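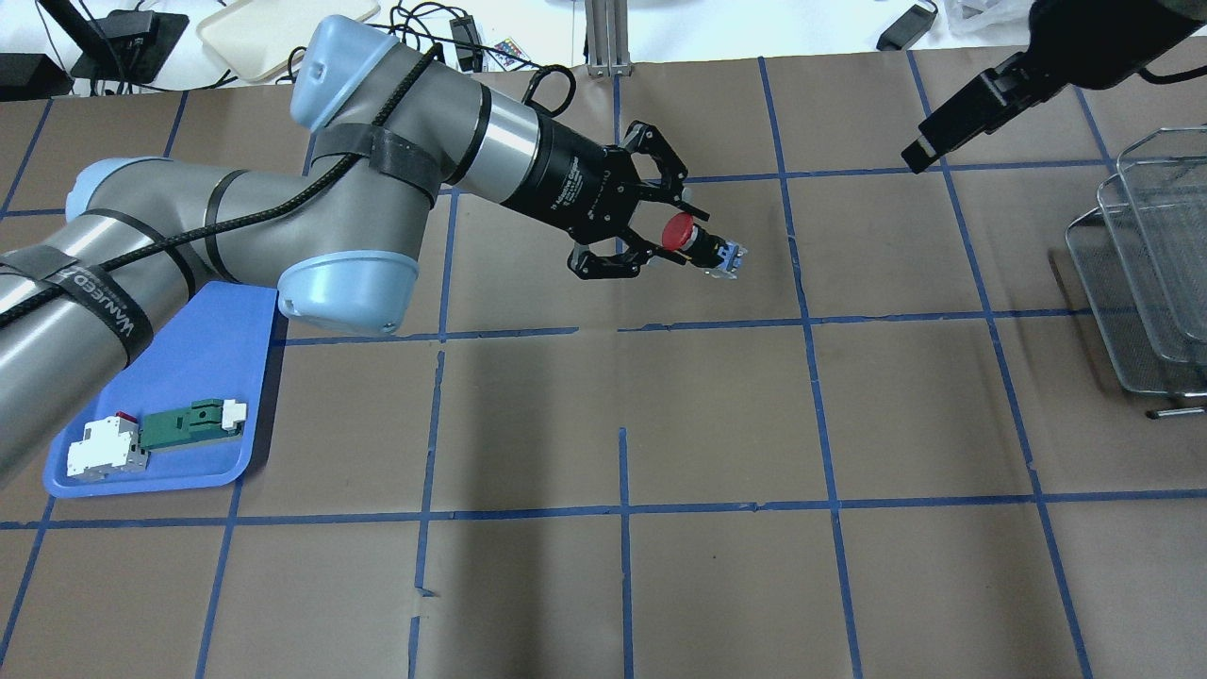 Incoming parts check – switches and small panel parts
Plalunitz workshop, bench 3
Saturday, July 13, 2019

1. Bench surface
Brown paper flat, no holes. OK.
Blue tape lines: some of the vertical ones are broken or do not meet in the middle. Comment: please make these again before the next delivery, parts are put in the wrong square too easily.

2. Push-button with red mushroom cap
Cap without cracks: OK.
Cap returns after pressing: OK, tried 7 times.
Blue and white connector block sits firm on the black body: OK.
Comment: the label from Conness was missing on the bag. I wrote the order number by hand.

3. Circuit breaker module, white
Gray mounting clips at the base: OK, both close well on the rail.
Red tab: moves, but a little stiff. To check again in August.

4. Green part with white end blocks
Housing: OK.
Screws of the end blocks: one was loose, tightened.
Comment: no data sheet came with it. I have asked Claeys for it – until we get the answer, do not fit this part.

5. Blue tray
Clean, corners not broken. OK.

Result: passed, except point 4 (waiting) and point 1 (to repair).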